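Bring back the short shopping list

I did the big shop at the new Storkach on the ring road last month and came home with 8 kinds of mustard to choose from in my head and no mustard. That is the whole complaint really. But I've been asked for more than a paragraph so.

Shops are too big. There. Not a new thing to say, my mother was saying it when they knocked down the fruit barn and put up the first Denard, and everyone told her she'd get used to it. She did get used to it. She also stopped cooking half of what she used to cook, and I don't think those two things are strangers to each other.

What happens is this. You go in for dinner. You walk past 200 dinners. By the time you get to the back wall where the milk is (always the back wall) you've had four ideas and bought bits of all of them, and none of the bits go together. Coriander, a tin of coconut milk, feta. Then it's 6 pm and you have toast.

I kept my dockets for a while, October through to the end of summer. Not for any noble reason, the glovebox was full of them. Added them up one wet afternoon and I'd spent $1383 on things I'd call extras, meaning not a meal and not soap. Crackers in flavours. A jar of something purple. The one big shop in December was $261 and I remember quite clearly that we had eggs that night.

Now the little place. Nokau, on the corner near the station, about as wide as a bus. One sort of butter. One sort of rice, two if the delivery's been. When I lived up the hill I went most days on the way home with a list of three things and came out with three things. Cost more per item, sure. I've heard that argument and its a fair one if you've got a family of six and a chest freezer. I haven't.

You cooked what they had, is the point. If there was pumpkin you had pumpkin. People talk about being creative in the kitchen and then give themselves the entire world to be creative with and wonder why nothing comes.

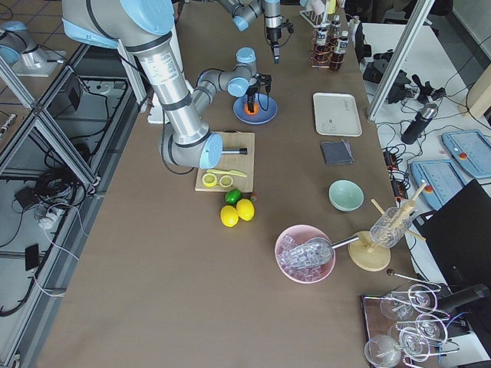
Same goes for recipes by the way. The old cookbook I got from my aunt has maybe a dozen things you need to own and it just goes round and round them. Onion, lemon, flour, fat, an egg. Turn the page, same again in a different order. Compare that to any recipe now. Black vinegar, white miso, a particular chilli from a particular valley, a teaspoon of each. And then the jar sits in the door of the fridge until you move house.

I'm not against black vinegar. I like it. I have three bottles, which is what I'm trying to say.

Someone will write in and tell me choice is freedom. All right. But I've never felt less free than in the yogurt aisle. Standing there reading the backs of tubs like they're contracts, someone's trolley in my ankle, the music going. A friend of mine takes her glasses off before she goes in so she can only see what she's looking for. Sounds mad, I've tried it, wasn't bad.

And it wears you out for the rest of the day, the small deciding. I come home from the big shop and can't pick a show. Can't pick a chair.

There was a bakery in the town where I grew up, Sýkora, that did two loaves, a white and a dark. Sold out by ten. If you were late you went without and had potatoes with your soup. I don't remember anyone being upset about it, though I was a kid and maybe they were. What I remember is the dark loaf. I could draw you the crust. I could not tell you one thing about the bread I bought on my last visit to Storkach, and I'm fairly sure there were two kinds of it.

So what do I want. Not laws. I don't want anyone to close. I'd like the council to stop giving every decent corner to a phone shop and let somebody sell onions there. I'd like a small shop to be allowed to stay small without the rent going up each time the street gets a tree. Bit of a loading zone out front would help.

And for myself, a list. Short, on paper, written at home before I'm hungry. Five things tops and if they don't have one of them I go without it. I've been doing it for a few weeks now at the big place seeing as the Nokau closes before I finish work these days. In the door, left, straight to the veg, eyes down. Some nights it works. Last night I came home with the five things and a candle.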